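How to Clean Hard Water Marks from Clear Plastic and Glass

Last updated: 04/05/2025

In our town the water is very hard. When I moved here I did not think about it, but after one winter all my drinking glasses looked like somebody had breathed on them and the breath stayed. I washed them again and again with more soap, and they became worse. My neighbor Zorica Bošković explained to me that soap does not remove lime, and that too much soap leaves its own film on top of it. After this I started to write down what works in my kitchen, and this page is the result.

First you must know which kind of cloudiness you have. Put one drop of white vinegar on the cloudy place and wait a few minutes, then rinse and dry it. If the spot became clear, you have lime and it can be removed. If nothing changed, the surface is probably scratched or etched, and no cleaning will bring it back. I have two glasses from the Hirkus set like this, and I keep them for toothbrushes.

For the lime I use a plastic bowl, 200 ml of white vinegar and the same amount of warm water. Lay the glasses on their side so the whole wall is covered, turn them after ten minutes, and leave them ten minutes more. Then wash with a small drop of dish soap and rinse well. Do not mix vinegar with bleach, never, also not in the drain.

Clear plastic needs more patience. Hot water can bend a thin cup or make it milky forever, so the water should be only warm to the hand. Do not use the green side of the sponge, and do not use scouring powder. A soft cotton cloth is enough, and for the corners at the bottom I wrap the cloth around the handle of a wooden spoon.

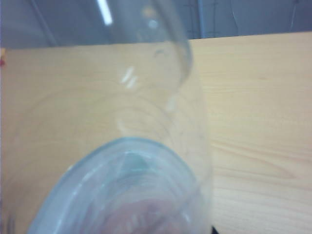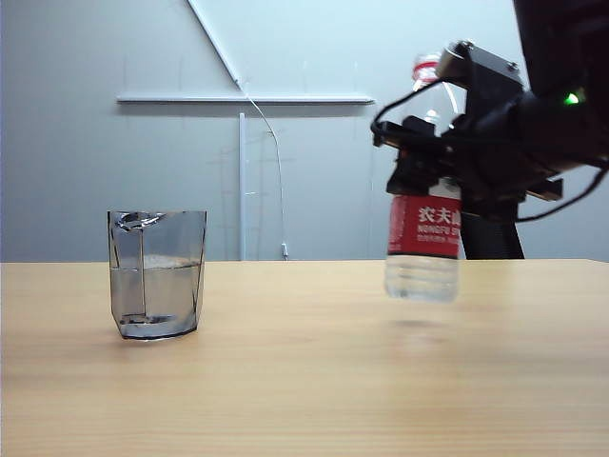

Can I use lemon juice if I have no vinegar in the house?

Lemon juice works on lime too, but it is slower and you should strain it first, or the small pieces will stick to the wall. I use the juice of one lemon in a cup of warm water and leave it for half an hour. Citric acid powder from the baking shelf is cheaper — one teaspoon in a cup of warm water is enough for a light film.

Drying is the part which most people skip, me too for many years. The marks come from drops that dry by themselves, so if you wipe the drops away there is nothing to leave a mark. I keep 4 thin cotton towels only for this and wash them without fabric softener, which makes the cloth greasy and leaves stripes. Old pillowcases are also good when they are cut in pieces.

For narrow bottles and vases the cloth does not go in. Put in one spoon of dry rice, a little vinegar and some warm water, close the top with your hand and shake it slowly. Pour everything through a strainer, because rice in the sink is not a nice thing. With soft plastic I leave out the rice and let the vinegar stand a bit longer.

The kettle can have the same vinegar water as the glasses. Let it stand for one hour, pour it out, then boil clean water two times and throw this water away before you make tea.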